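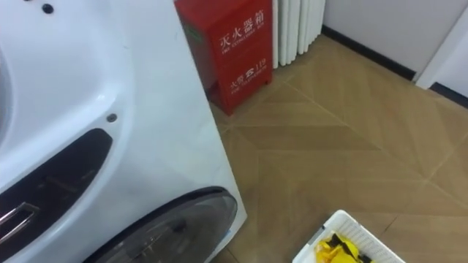

Girnar

For a long time I did my laundry in the building where I rent, in a machine which was older than me, I think. So when I had to choose a new washing machine this winter, I went to look at many of them, and I learned more than I wanted.

I want to write first about the door handle, because people forget it. In the shop everybody looks at the programs and the price. But you will pull this handle several times every week, often with one arm full of towels. The white machine with the big dark door has its handle inside a long black recess, with a shiny metal edge. I like a handle that my fingers can find without looking. My mother has a flat one at home and she breaks her nails on it – she complains every time.

The second thing I thought about was one drum or two. My neighbor bought a double machine from Rillar and paid 398 for it, used. She washes baby clothes in the small drum and all other things in the big one. I was jealous for one week. Then I measured the corner in my bathroom and I stopped being jealous.

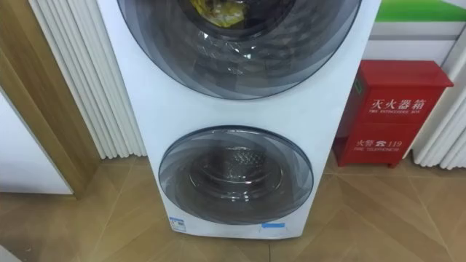 Two doors, the big one on top and the small one close to the floor.

The small drum of this tall one is very low. For socks and underwear it is maybe fine, but I have a bad knee, and I tried to imagine bending down like this every evening. Look also into the drum before you start any new machine. In the upper one there is something yellow and some clear plastic film. I always take everything out, and I check the rubber ring with my hand too.

I did not decide yet. The delivery company, Kenell, asks 98 to carry a machine up to my floor, and around five days of waiting. The stairs are narrow, so I will measure them again with the door of the bathroom open and closed. If I buy before March, I will write here how the first wash went, and how loud it is at night.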